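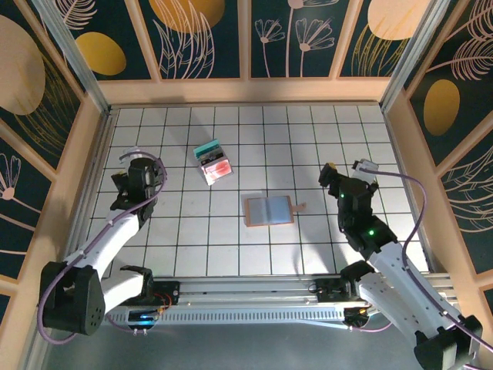

Slamet Lubis
Data Collection Lead, Kutside

Frequently asked questions: recording sessions on the two-arm bench

Updated 2019-08-12

What is a session?

A session is a block of recorded attempts at one task, done by one operator. We call each attempt an episode. A normal session is 44 episodes, and most people finish one before lunch. The full set for a task is 600 episodes, split among as many operators as we can get.

Do I need to know how to program?

No. You need to be able to move the leader handles, press the foot pedal and fill in the log sheet. Someone from our group starts the Vass recorder for you and checks that all the cameras are writing.

How should I set out the objects?

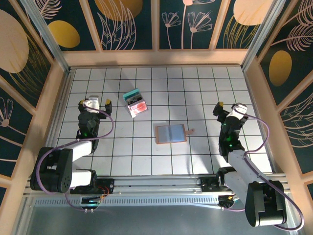 Starting positions come from the session card, and they are meant to change from one episode to the next. Do not tidy things up between attempts. If the card says the box goes down on its side toward the back, leave it on its side. The same goes for the board with the handle. In the layout shown, the handle points right and the board sits close to the centre of the grid, a bit nearer to us than the box. Another layout will turn it some other way. Use the black lines between the tiles to judge position. Within half a tile is close enough.

Does the lighting have to be the same every time?

No, and we would like it to vary. A patch of sun on the tiles is fine. If it is strong enough that you can't make out the objects on the monitor, write "glare" in the log and keep going.

What counts as a good episode?

One where the task gets done at a steady pace, with the arms starting and finishing at rest. It does not have to be graceful. Small corrections are useful to the model, so if the grip is a little off, fix it and carry on. Please don't start over every time something wobbles.

How fast should I move?
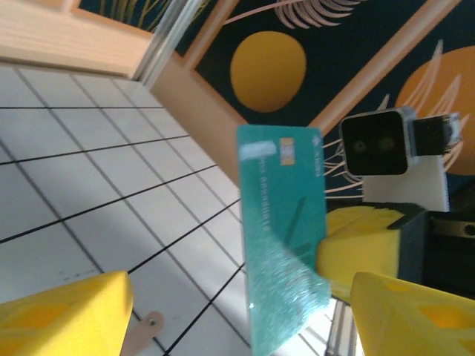
Most operators start out too quickly, and the card task is where we notice it. Aim for 20 seconds per episode. The wrist cameras sit close to the fingers, so quick motion smears whatever is being held. With the teal card up between the yellow fingers like that, you can still find the gold chip but the printing along the card is gone. A few frames of blur are normal and we keep them. A whole episode of it gets flagged. Slow down most when the card comes near the other gripper, where a bump can knock a camera out of line.

Can I use both arms at once?

Yes, where the task calls for it. For passing tasks, hold one arm still and bring the other to it. It is easier on the operator and the examples come out more consistent.

What if I drop something?

Keep recording if you can reach it with either arm, and pick it up as part of the episode. If it has gone off the grid, press the pedal to stop, mark the episode "dropped" and reset from the session card. 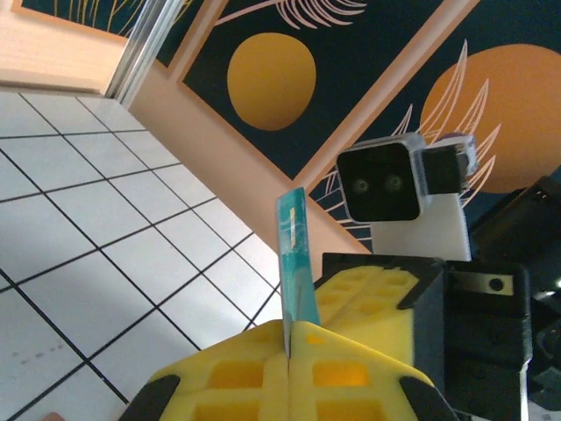
Do not reach in by hand while the recording light is on. Dropped episodes are not deleted. They go in a separate folder, which had 115 episodes in it at the end of January, and we use them to test the Flulel failure detector.

Who looks at the recordings?

Our labelling group checks each one in Sultaveo and marks the start, the first grasp and the release. If your log sheet disagrees with the video, they will email you.

Can I get a copy of my own session?

Yes. Write your session number on the request form at the front desk.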